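Keeping a wooden table in good order

My table is made from pale boards with seams between them, and for the first year I treated it badly. I washed it like a floor, with a lot of water, and then I was surprised that the seams opened. Now I know better, and I write my habits for anybody who has a similar table and no wish to buy a new one.

The daily wipe

Take a cotton cloth, make it wet, and squeeze it as strong as you can. Wipe along the boards, never across, so the crumbs do not go into the seams. Then wipe a second time with a dry cloth. The second cloth is the one that people skip, and I also skipped it for many months. Water which stays in a seam overnight will lift the edge of the board, and you will feel it with your finger in the morning.

For the crumbs already in the seams I use an old toothbrush, dry. A vacuum cleaner with the small brush also works, but it is loud, and I do my table at six in the morning when the others in the house still sleep.

Cup rings

White rings are in the finish, and they are not so serious. Put a clean cotton napkin on the ring and move a warm iron over it (no steam) for 10 seconds, then look. Repeat if needed. Dark rings are in the wood itself, and there the iron does nothing. You must sand a little and oil again. Try first in a corner where it does not matter.

My neighbor Eino Huttunen puts mayonnaise on white rings and leaves it for the night. I tried this in January and the ring became weaker, but my table smelled like a sandwich until the weekend. I prefer the iron.

A small shelf on top of the table

If your table is always full, put a low shelf on it. I mean a simple board on short legs, like a little bridge. The things you need every day stand under it or in front of it, and the things you need sometimes stand on top. Mine is from a small shop called Kosik, and the board was too long for me, so I asked them to cut it. They did it while I waited.

Some advice if you make one yourself:

Measure your highest cup before you choose the legs. I made my first shelf too low, and every cup had to live outside.
Put felt under metal legs. Thin legs press on a small place and leave a mark in soft wood.
Lift the shelf once every week and wipe under it. Dust and old tea collect there.
Do not put heavy pots in the middle of the board — it will bend slowly, and you will see it only when it is too late.
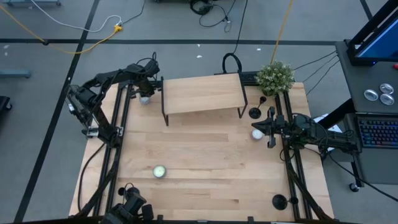 The next thing is to decide what is allowed to stay on the table. In my house the rule is small cups, one jar with a lid, and one plant. All other things must go home in the evening. It sounds strict, but it takes me less than five minutes, and in the morning I can begin my work without moving anything.

Cups

Small white cups look very nice on light wood, but the tea makes them brown inside. Put a spoon of baking soda in the cup with a few drops of water, rub with your finger or with a soft cloth, and rinse. Do not use steel wool. It makes fine scratches, and afterwards the tea holds even better to them.

Let the cups dry completely before you turn them upside down on wood. A wet rim is the most usual reason for rings in my kitchen.

Jars with a lid

A short wide jar is better than a tall one, because your hand can reach the bottom and it does not fall over when somebody pulls a sleeve across the table. I keep sugar in mine. If the lid has kept a smell from the old contents, leave it outside by the window for a few days, or put it in a closed bag with dry coffee. Mireille Haddad, who taught me to make jam, writes the contents on a piece of paper tape on the bottom of the jar and not on the side. I do it also now. The jar looks clean, and you can still know what it is.

When a lid is stuck, hold it for some moments under hot water and dry it well before you try again.

A plant on the table

Put it in a back corner, where your elbow does not go. Even a good pot can give some moisture below, so a saucer alone is not enough for me: I put a cork plate under the saucer. Plants with tiny flowers drop them all the time, and when the petals are wet they can stain pale wood. Collect them dry, with your hand. And please carry the plant to the sink for watering. I did not do this before, and I have one dark spot to remember it.

Oil

Twice in a year I take everything off and oil the wood. For my table 300 ml of oil is enough for two thin coats, with some left in the bottle. The order is like this:

Wash lightly and let the table dry for one full day.
Sand along the boards with fine paper and take away all dust.
Put the oil with a cloth, very thin, and wait as the label says.
Wipe away all the oil that the wood did not drink. If you leave it, it becomes sticky.
Wait one more day before the second coat.

Be careful with the used cloths. Oil cloths which lie in a heap can become hot and start a fire without any flame near them. Spread them flat outside until they are hard and dry, or keep them under water in a metal can with a lid.

After the oil I wait a few days before I put back the cups and the shelf. In this time we eat from our knees, and my family complains, but they also say the table looks good.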